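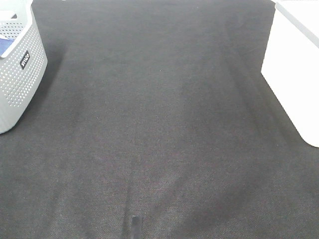 Folding surface and basket setup for microfiber: dark cover, vented plastic, tag position

Home Forums Laundry Storage New posts Search

Nindumska Home Care Board
Reading time: 4 min
1,984 views

twillside
I have moved all folding of cleaning cloths onto a surface covered in dark charcoal fabric. The previous surface was bare laminate. Two problems with the laminate: cloths slid while the second fold was being made, and light-colored lint was invisible until it ended up on a window. On the dark cover I can see what a cloth sheds.

Current procedure:

1. Shake the cloth once over the tub, then lay it flat, tag toward me.
2. Fold in half, smooth from the fold outward.
3. Fold in half again, then once more if the cloth is one of the large ones.
4. Leave the tag sticking out at a corner.
5. Purple cloths go in a flat stack. Blue towels go in the basket.

The baskets are plastic with small round holes in the sides. Purple is for glass and screens only. Blue is for everything else.

Open questions: whether the cover fabric puts fibers back onto the microfiber, and whether folded storage is worth the time compared with dropping everything in the basket.

hemgauge
On the first question, yes, it will. Microfiber picks up whatever it is pressed against, and smoothing a cloth on a textured weave is pressing it. I ran a sheet of sticky tape over a cloth before and after folding on a wool blanket and the difference was obvious. A tight synthetic weave will be better than wool, but it won't be zero. Vacuum the cover before each session or fold on something hard.

twillside
The cover is a tight weave, very low pile. I did the tape test in December with a new cloth and found almost nothing. I'll repeat it on one that has been through more washes. The oldest cloth in the set is at 49 cycles by my log, and the edges have started to fuzz.

brineandbleach
You keep a cycle log for rags?

twillside
For the glass cloths, yes. The point where they start to streak is fairly repeatable and I would like to know it before I do the windows.

drumfilter
I disagree with leaving the tag out. Cut it off. On a gloss surface a tag edge will mark before the cloth does, and a cloth with a tag has one face region you can't use. Cheng sells a tagless version, but scissors are cheaper. Cut parallel to the hem and stay clear of the stitching.

twillside
I use the tag as the reference corner. With it in the same position on every cloth, I know which face was used last and which way the thing unfolds. It also has the wash temperature on it, and the purple set and the blue set have different limits.

My present arrangement has the towels bunched in the basket, unfolded, and the glass cloths folded next to it on the cover. I tried folding the towels as well and stopped. They get used for spills, and the fold is gone the moment one is picked up.

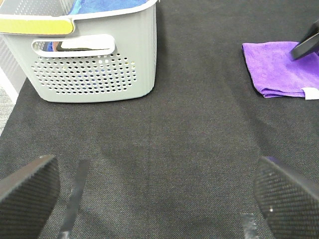 hemgauge
Bunching is fine for towels as long as they go in fully dry. Side holes only help the layer against the wall. The middle of a packed basket dries at more or less the rate of the middle of a packed drawer. I measured this with a cheap hygrometer probe pushed into the center of a full Guvberg basket, and after 11 hours the reading had hardly moved. So don't treat the holes as a drying system.

brineandbleach
That was with damp towels?

hemgauge
Damp from the spin cycle, lid off, no fan. Room was ordinary indoor humidity. With the basket half full the numbers were much better, which suggests packing density is the main variable and the wall design is second.

drumfilter
Agree on density. I would add that a solid base is a weak point on most of these. Water collects at the bottom and the lowest towel goes sour first. I put a plastic rack in mine. Drirkard used to make a basket with a raised perforated floor, but I haven't seen it in stores for a while.

oxbow_linens
Question about the fold itself. My cloths never stay square. The layers creep and I get a rounded bulge on one side. Is there a trick, or is it the cloth?

twillside
Mostly the cloth. Each fold has to travel around the thickness of the ones inside it, so the folded edge becomes a roll and the layers stop lining up on that side. Plush microfiber shows it more than the thin waffle type. Mine do it too. The stack leans if all the rolled sides face the same way, so I alternate them, left then right.

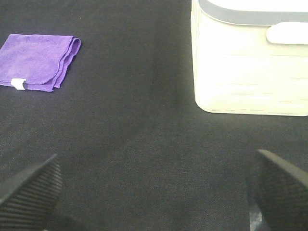
Pressing the roll flat by hand gets rid of it for a few minutes and then the pile pushes it back up. Weight on the stack does better. I leave a cutting board on mine overnight, and the height drops by roughly a third. A single cloth can be left alone.

oxbow_linens
Thanks. Alternating is obvious now that I read it. I had been turning every one the same direction and propping the pile against the wall.

drumfilter
Or fold in thirds. Thirds put the loose edge inside and the outside has two rolled sides of similar thickness. The stack stays level with no alternating.

twillside
Thirds leave the tag in the middle on these cloths. I tried it.

drumfilter
Which is another argument for scissors.

hemgauge
Back to the cover for a moment. Is it fixed down, or loose? A loose cover creases, and lint settles along the creases where a vacuum head rides over it. I went through this with a felt pad and ended up clamping it at the corners.

twillside
Loose at present. I brush it lengthwise with a rubber brush, then vacuum in the other direction. Clamps are a reasonable idea. I have some small spring ones and will try them before the next tape test.

brineandbleach
Mine go from the dryer to a bucket under the sink with no folding at all, glass cloths included. I get no streaks worth mentioning. Adding it as a data point for anyone reading who doesn't have the table space.

hemgauge
What detergent, and do you use softener?

brineandbleach
Unscented liquid, half dose. No softener ever.

hemgauge
Then that probably explains more of the result than the bucket does. Softener residue streaks glass whether the cloth was folded or not.

twillside
Same here, no softener. I'll post the tape results for the oldest cloth when I have them, clamped and unclamped.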